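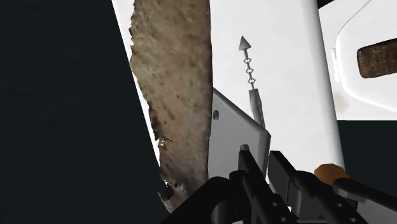
It was all very well on a screen, came the word from the far end of the break room table, but the screen had never had to work a double. A few people laughed. Someone pushed the doughnuts down to that end of the table, where they were felt to have been earned.

The subject was the cell. At the Stanier plant in Sornness, which cuts, bends and bolts metal brackets for people who make shelving and for people who make things you would rather not have fall on you, the cell is a fenced square of floor near the loading doors. It holds one robot arm and, most mornings, a coffee cup that isn't supposed to be in there. The arm arrived in January. It picks up bracket plates, turns them over and sets them in a fixture. Four people used to do that, and all four still work at Stanier, and all four would like you to know that turning over a plate was never the hard part.

The hard part, they'll tell you, was knowing when a plate was wrong. A bad edge has a feel. A plate from the bottom of the stack has a different feel, and a plate from the supplier the company stopped using and then quietly started using again has a feel that can be described only in language the magazine doesn't print. The arm has no opinion on any of this. For its first weeks it set bad plates in the fixture with the same care it gave the good ones, and the fixture jammed, and a woman with 17 years on the line would walk over, look at it for a second, and fix it with the heel of her hand.

Her job title is now cell technician. It used to be assembler two. There was never, as far as she can recall, an assembler three.

What she does with her mornings has changed more than the title. She used to stand. Now she sits in a former supply closet with a good chair and a bad window, and rehearses. Stanier bought a software package called Wileck along with the arm, and nothing gets tried on the floor until it has been tried in Wileck first. On her monitor there's a black gripper, a gray plate with a small bolt head near the corner, a white column behind it, and an orange hex cap that she has become fond of because it is the only cheerful thing in there. There is also a great mottled brown slab that could be stone or could be the end of a loaf. The night crew calls it the toast. Past the edge of the white surface everything is navy blue, going on forever, like the parking lot in winter.

She moves the gripper a little, runs the pick, watches, moves it a little more. When she likes what she sees she sends it out to the floor and goes to watch it there too, standing by the fence with her arms folded. She doesn't need to do that. The software reports success or failure on its own. She says she likes to be introduced in person.

There are 37 saved picks in the system so far, one for each bracket the arm is trusted with. The names they are saved under were meant to follow a convention, laid out in a document by Olaniyan, the integrator that installed the cell. The convention lasted about as long as you'd think. The newest entries include one called "use this one" and one called "no, this one." Olaniyan's people have asked for them to be renamed at the next service visit. The floor has taken the request under advisement.

Stanier employs 400 people in a town where the next biggest employer is the school district, so a rumor that starts by the press brakes at seven can be in the supermarket by lunch. The rumor in January was that the arm was the first of twenty. There has been no second one. Management says there may be, depending on orders, and says it in the tone of someone describing a possible dog. No one was laid off over the first. Three people who retired weren't replaced, a fact that both sides of the argument bring up, each as if it settled the matter.

The pay is better for the technicians, by a little. The backs are better, by a lot. One of the four old hands from the plate line spent a decade sleeping on the floor next to his bed because the mattress was no use to him, and he has moved back up. He is otherwise against the whole thing. He thinks the closet is lonely. On the line you talked all day, mostly about nothing, and you knew whose kid had the flu and whose truck was for sale. In the closet there's a fan and the sound of your own clicking. He has taken to eating lunch early so that he can catch both shifts.

The managers, for their part, had expected to be done by now. The original plan gave the cell a month to settle in, after which the arm was supposed to turn over 2000 plates a shift and require, in the words of a slide everyone remembers, minimal touch. It has hit the number on good days. The touch has been considerable. A good share of it comes from the people whose touch the slide had in mind, and they've noticed this, and they've raised it at the wage talks.

What the plant has started doing, without anyone announcing it, is asking the plate people first. When a new bracket comes in, the drawing goes to the closet before it goes to engineering. The woman in the good chair looks it over, then goes out and finds a real one, and carries it around in her hands for a while. She'll flip it a few times. She'll hand it to whoever is passing. Then she goes back in and shows the gripper where to take hold, and the engineers, who have degrees in where to take hold, have mostly stopped arguing.

The doughnut question was still open when the buzzer went. Two were left, both plain. The chairs scraped back, the far end of the table got up last, and out by the loading doors somebody reached through the gate of the cell and got their coffee.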